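4.2 Swapping the controller on the wire-sorting cell

We wanted a task that would punish a sloppy controller, and sorting thin wires by color turned out to be plenty mean. The arms stayed put on their shared rail, the three baskets stayed at the back, and all we changed was the software telling the joints where to go. Vikthorpe is the stock position controller that came with our setup. Lekeck is the one Alois Hubmann and I wrote in July, which softens the wrist whenever the gripper gets close to the floor of the cell. Figure 4 has three views of the cell.

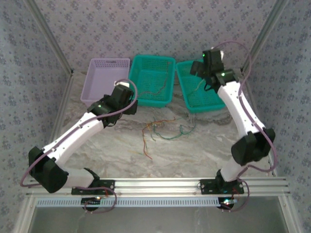

Niamh Ó Flaithearta objected, when she read our first draft, that a softer wrist could simply hide a badly calibrated gripper, and she asked us to run both controllers again with the gripper zero deliberately shifted. Fair point! We did that, and the results are in the second half of this section. With the shift in place Vikthorpe dropped off badly, and Lekeck dropped off too, only later and less steeply.

Each controller got 400 grasp attempts, split evenly between the two arms. An attempt counted as good if the wire was lifted, carried and released over the right basket without a second try. I logged motor current the whole time, 2,000 samples per attempt, and most of what we learned came out of those logs – the success rate alone told us very little.
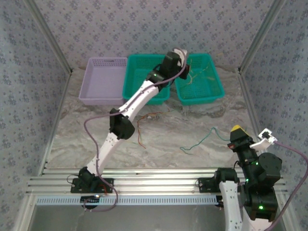 The current traces also showed us where Vikthorpe loses time. It closes the fingers at full speed, touches the floor, backs off, and then closes again a little higher (you can hear it, a sort of double click). Lekeck lets the wrist give and closes once. Over the full set it needed 37 fewer regrasps, and I'd trust that number more than any of our timing figures.

Release was harder than pickup for both controllers. A stiff wire lets go cleanly, but a light, springy one likes to hang on to a fingertip, and then the arm carries it off again. The basket walls matter here as well: with the gripper over the boundary between the middle teal basket and the right one, as the left arm is in the last view, a small error at the wrist is enough to pick the wrong side. We ended up adding a short sideways shake before opening the fingers – Alois hated it, and it stayed in.

Figure 4. The two-arm cell used for the controller comparison, three views. 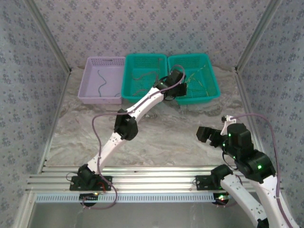
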